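Zulolance Home & Shop Forum > General Chat > Machines around the house

Thread: Can any of these machines do real chores yet?

hollyhock_jo
Started September 14, 2018

Hi all, longtime reader, not much of a poster. My brother-in-law and I got into it over supper (pot roast, if anyone's asking, and a good one) about whether a machine can do ordinary chores yet. He says we're a couple of years away from having something that picks up the kids' toys, wipes the table and sorts the junk drawer. I say my robot vacuum still eats the fringe on the hall rug every time I forget to fold it under, and if it can't work out a rug then I don't want it anywhere near my grandmother's sewing box.

I know there are folks here who work in shops and plants and see the real thing every day, so I figured I'd ask. Is he right? Am I just being a grump? I'd dearly love to be wrong about the junk drawer.

tablesaw_ned
Your brother-in-law is dreaming. I spent 16 years at a cabinet plant in Vorkcombe and we had a big arm that loaded panels into the edge bander. Beautiful thing to watch. It could do 796 panels in a shift without a coffee break, and it did every one of them the same way, and if somebody left the stack two inches over from where it belonged the whole line sat there blinking until one of us walked over with a push stick. That's a chore, I guess, but it's a chore with everything nailed down first. Your junk drawer isn't nailed down.

Dishwasher and washing machine. Those are your household robots, and we've had them since before I was married.

Sihan Tang
Hello Jo, and welcome to posting! I'd like to stick up for your brother-in-law a little. I help out two evenings a week at the Ernlow workshop, where a few of us have been trying to get an arm to do small tidy-up jobs, and I've come around to thinking Ned's plant is a different animal from what people are working on now. His arm was told where to go. Ours has a camera down by the fingers and it has to look. When it looks and gets it right it's a wonderful feeling, I promise you, even when all it has managed is putting a sponge in a bowl.

Now, is it ready for your house? No. I wouldn't let it near my own kitchen. But "can't do it at all" isn't right either, and I do think that gets said too easily.

tablesaw_ned
Sihan, no offense meant, but how many times out of a hundred does the sponge go in the bowl?

Sihan Tang
None taken. On a good evening, 90. On a bad evening we go home early and get noodles.

tablesaw_ned
And the ones that miss are on the floor. My point exactly. If I'd hired a kid who dropped every tenth panel he'd have been sweeping by lunchtime.

mrs_pettibone
I'd have kept him on, Ned, they learn! My late husband dropped everything he picked up for the first year of our marriage and he ended up repairing clocks.

I'll put in a word from the other side of things. My hands aren't what they were and the chore I'd pay good money for is picking up small stuff. Buttons, pills, earring backs, a bead that's rolled off the table. I don't need it quick. It can take all morning over one bead as far as I'm concerned, I've got the radio on anyway. Everybody talks about folding laundry, and laundry I can do.

Shaohua Wei
Mrs. Pettibone, you've put your finger on the thing I care most about, so please forgive a long answer (I do go on, my wife will tell you).

I've been at the Ernlow evenings with Sihan since last October, and small things are my corner of it. People assume the heavy jobs are the hard ones. For a machine, lifting a paint can is nothing much so long as the arm is strong enough. A pearl bead is another matter. It's round, so if one finger touches before the other it wants to roll off. It's shiny, so the bright spot on it shifts as the light or the camera moves, and it's easy to mistake the highlight for the bead. Then there's whatever it's lying on. Put it on plain gray felt and the camera has a fair chance. Put it on paper covered in pencil flowers and feathers, all those curved outlines and little dots, and now there are a hundred roundish things to tell apart from the one you want.
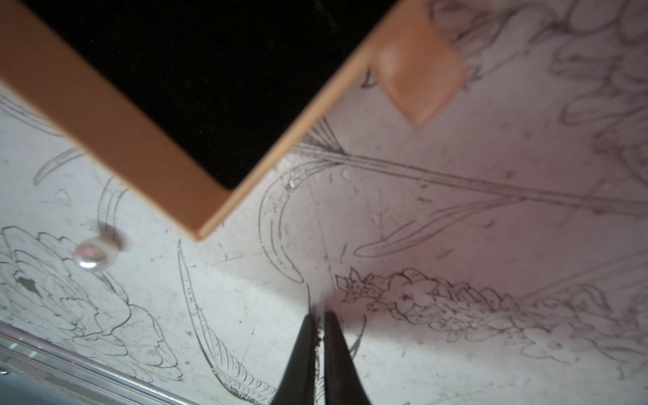
And the fingers have to come down almost to the surface without scraping it, and close just enough. Too soft and the bead stays where it was, too hard and it squirts out sideways like a watermelon seed. You and I do this without a thought, because our fingertips are squashy and tell us things. Hard fingers don't tell you much. My best run so far is 13 beads in a row into a dish, on the plain felt, and I was so pleased I called my mother. On a busy patterned surface I haven't come anywhere near that.

So for Jo: I'd say toys into a bin, fairly soon. Junk drawer, no. For Mrs. Pettibone, I'd say a bead on a plain tray might come sooner than you'd guess, and pills I wouldn't trust to it for a long while yet.

mrs_pettibone
Well, I have a plain tray! Thank you, dear, that was a lovely explanation and not a bit too long.

grimshaw_rd_gary
I'm with Ned mostly. We looked at getting an arm for packing at our place over on Grimshaw Road and the arm was the cheap part. What gets you is the fixtures, and the fence around it, and then the fellow who comes out to set it up again when you change box sizes. For long runs of the same thing, sure. We do short runs of everything, so we still have Darlene, and Darlene is faster.

But I'd push back on the one in ten business, Ned. If the thing drops a sponge and can see that it dropped it, and goes and gets it, who cares? Darlene drops things. She picks them up again.

tablesaw_ned
If it picks it up again, fine, I'll give you that. Does it, Sihan?

Sihan Tang
Sometimes! If it lands where the camera can still find it. If it rolls under the bench, that's my job.

hollyhock_jo
This has been so much more than I hoped for, thank you everybody. I read the bead part out loud to my brother-in-law and he went quiet for a bit and then said "well, toys into a bin, he said soon," so he's counting it as a win. I'm counting the junk drawer as mine. Shaohua, can people come by and watch one of those evenings? He'd drive me, and I'd bring pie.

Shaohua Wei
Of course you can, and bring him along. Send me a message and I'll give you the address and tell you which door to knock on, the front one sticks. Any kind of pie but rhubarb.

tablesaw_ned
What's wrong with rhubarb?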